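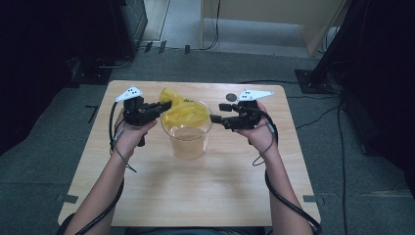 Carleen Fairweather

CUP AND CLOTH NOTES, README
Last edited June 21, 2021

This folder holds my notes and short clips on wiping out drinking cups with a cloth. I started it in March after reading the Sandoval kitchen guide, which says a cloth pushed into a cup "cleans as well as a brush." I doubted that then and I mostly doubt it now.

What is in here

clips/ has 1190 short clips, all shot at the same light wooden table.
notes.txt has one line per clip: cup, cloth, liquid, and my remark.
old/ is the first batch. Please don't use it. The cloth names are mixed up and I have given up on fixing them.

The things

Cups are clear plastic. I wanted to see the liquid through the side, and a mug hides everything. Clear plastic also shows scratches, and some people reading the notes have taken scratches for residue. Check the remark before you decide a cup is dirty.

Cloths are thin and get bunched up before they go in. The yellow one turns up most often. It tends to hang over the rim with only part of it down in the mouth of the cup, and that part does all the work. The rest is just in the way. The Mullier cloths are sold as "extra absorbent." I saw no difference worth writing down, and I did look.

The liquid is weak tea, light brown, filling the lower part of the cup. Eustaquio Zepeda argued for coffee because it stains more. He may be right, but I had a cupboard full of tea.

Labels

Each clip gets one of 3 labels: dipped, wiped, or gave up. "Dipped" means the cloth touched the liquid and nothing more. "Wiped" means it went along the inside wall. I labeled everything myself, and Eustaquio went over a sample and disagreed with me on 27 clips. Most of those were dipped against wiped. I kept my labels, so treat that line as soft.

What I would not use this for

Any claim about hygiene. Nothing was swabbed or tested. A cup that looks clear in a clip is a cup that looks clear.

Comparing brands. The Wiker and Mullier cloths were washed different numbers of times before I began, and I kept no record of it.

Glasses with stems, or anything narrow. I have no clips of either.

Known problems

Some remarks say "spill" where I meant a drip on the rim. Search for both words. Cloth color is written by eye, so "yellow" and "gold" may be the same cloth.

Corrections are welcome if they come with a clip number.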